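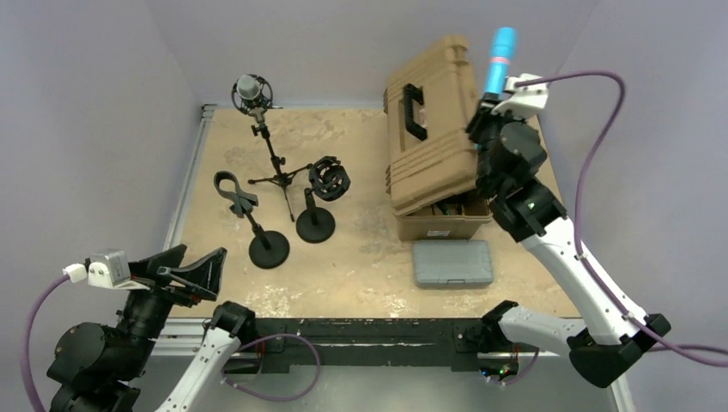
Microphone stands and a tan hard-shell case on the worn tabletop, with a smaller grey case in front.

News > Audio > Rental Kits

April – By Manee Thaweesak

Drikstead has spent years doubting the packed microphone kit, and says it still has doubts. The rental house will offer one anyway from Friday, after customers at its Wattanapong counter kept asking.

"Most kits are a nice case and a bad afternoon," said Eduardo Brandão, head of rentals. "You get a stand with nothing to put on it, or a shock mount that fits no mic you own. I am not convinced ours fixes that. I want people to try it and complain."

Each kit pairs a microphone and shock mount with a choice of tripod or round-base desk stand. Spare mounts are extra. The large case can be rented for up to 5 days, and Drikstead will not call it "studio grade" – a phrase Brandão says means very little.

Staff checked 53 returned rentals before settling on the packing list. Small parts were the usual complaint.

Bookings open at 2 p.m. at the Wattanapong counter. Press contact: Jirayu Phromma, Drikstead.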